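Lists > Voyle Bench Robotics > Safety and good practice > Message 2231

4 min read

Subject: Re: Draft code for hand-held and table-top grippers, comments wanted
Date: August 12, 2025

On the list in May, the Pranitmont drafting group wrote:

> The second draft of the code of practice for hand-held and table-top
> grippers is now ready for comment. It has grown to 129 clauses, mainly
> as a result of the suggestions received after the first draft, for
> which many thanks.
>
> We would draw your attention to section 4 (Preparing the work surface),
> where we have added the wording "The work surface shall be kept free of
> hazards at all times". We think this is clear, short and covers all
> likely household tasks. Section 6 now asks for a signed checklist before
> each recording session. We hope that labs adopting the code will be able
> to describe their demonstrations as "prepared to a recognised standard".
>
> Comments on any clause are welcome, with replacement wording if possible.

I've now read the whole thing, which took two evenings, and I'm less keen on it than I was on the first draft. Replies so far have been polite, so forgive me if this one is a bit blunter.

My trouble starts with "recognised standard". Recognised by whom? We are a mailing list and a drafting group. If a lab puts that phrase on its web page, a reader will think of an outside body with inspectors and a stamp, and I don't think any of us could look that reader in the eye. Call it a code, or house rules, or notes for newcomers. I would take section 1.3 out altogether.

Then section 4. "Free of hazards at all times" sounds fine until you try to work by it. A kettle is a hazard. So is a glass, or a knife with butter on it. The point of household tasks is that they use household things, and if I cleared the bench of everything that could go wrong I would be training on a folded cloth and a sponge. A rule that everyone must break on the first morning teaches people to skip the rest. We had one like it at Justley and it lasted until the first tea-making job.

What I would sooner see is wording a person can check by looking. Something like:

4.1 Anything electrical on the bench is unplugged unless the task needs it live. If it must be live, write down who is at the switch.
4.2 Bottles and jugs have their lids on, or are empty, whenever an electrical item shares the bench.
4.3 Breakable items are held over the bench, never past its edge.
4.4 When two grippers share a bench, agree before starting which one moves first.

You may not like my four. Fine, but you could stand beside a bench with them in your hand and say yes or no, and I can't do that with the draft.

The signed checklist in section 6 I would drop or shrink. We tried 10 lines of tick boxes with the Umo grippers. People ticked the lot at the start of the day and signed for the afternoon while they were at it -- I know, as I was one of them. A sheet with 2 lines, filled in by somebody other than the operator, got better answers.

I also can't find anything on markers. Section 9 has a page and a half on the colour of floor tape, yet there is no word on what to do when a printed marker on a finger is scratched or peeling. Do you stop? Carry on and note it? Bin the session? I'd expect that to come up more often than anything to do with floor tape. The same goes for soft fingers, which wear, and which the draft treats as if they were good for ever.

Could the group say which clauses came out of something that went wrong on a real bench, and which came from somebody thinking it sounded sensible? I'd read the first lot with a great deal more respect.

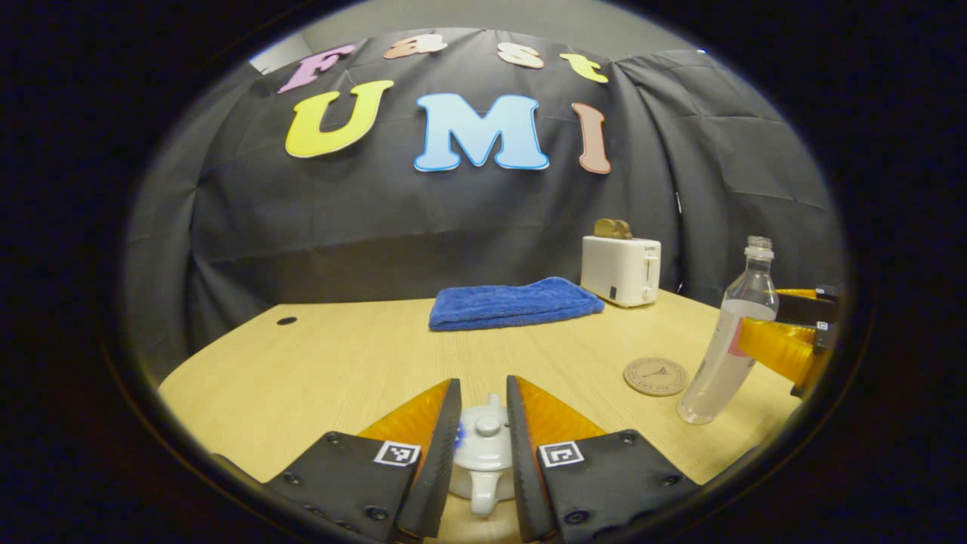
Section 4 also needs to say how far it reaches, as "work surface" could mean the patch under the fingers or the whole table. Take a toaster with a slice of toast sticking out of it, an uncapped plastic bottle standing on the same table, one gripper reaching in by the bottle and another holding a small white teapot. Under the draft, is that a pass or a fail? I can argue it either way. Under my 4.2 I'd ask whether the bottle was empty, and under 4.4 who was moving first, and then get on with the job. If the group has a better test I'll happily use it, but please try it on a table like that before a third draft goes round.

Contact the list owners | Copyright Voyle Bench Robotics list | Back to top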